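**Cuaderno del vivero, octubre, 8:40**

Hoy tocaba repasar los esquejes de romero y salvia que pusimos Sosina y yo en la mesa de propagación, y la verdad es que vengo contenta. De las 195 macetitas de romero han tirado casi todas las de la fila del fondo (las del sustrato con más perlita, ¡ya lo decía Margit!), y las flojas están en la esquina de la puerta, donde entra corriente cada vez que alguien pasa con el carro. He movido la bandeja dos palmos hacia dentro y ya veremos.

La salvia, otra historia. Hojas amarillas abajo, tallo blando en unas cuantas. Creo que me pasé con el agua, sobre todo al principio, cuando todavía hacía calor y yo regaba por costumbre. Dejo escrito: salvia solo cuando el peso de la bandeja baje, y nada de plato debajo.

Cosas para el taller de poda:

- Tijeras: afilar las seis viejas. Las de Cedovitz cortan bien pero el muelle se salta, avisar a Indrek.
- Sacar 60 plantas de tomillo a la mesa larga la tarde antes, sin flor si puede ser.
- Enseñar el corte por encima de lo verde, nunca en madera pelada. La última vez lo expliqué deprisa y dos personas se llevaron la mata hecha un palo — culpa mía.
- Preguntar a Gizella si trae el vinagre de estragón para probar.

Dennis quiere meter también acolchado y compost en la misma mañana. A mí me parece mucho para dos horas, pero él dice que con grava en vez de corteza se explica en un momento. Le he dicho que sí a la grava (el saco de Nesitz que quedó abierto) y que el compost lo dejamos para primavera.

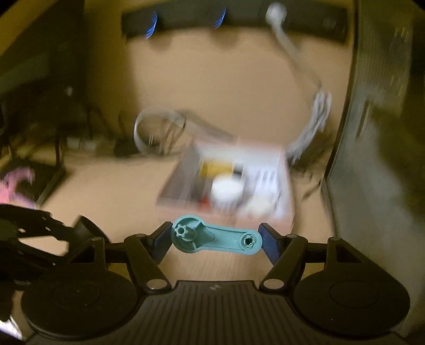
*Pieza de plástico verde azulado, por la cara hueca.*

Pedido a Boiko: 2000 etiquetas de las de clavar, y esta vez con el rotulador que no se borra, que las de verano están todas en blanco y ahora no sé cuál es el orégano griego y cuál el otro. Huelen distinto, pero con el resfriado que tengo ni me entero.

Queda por mirar el pH del bancal tres. Sosina tiene las tiras.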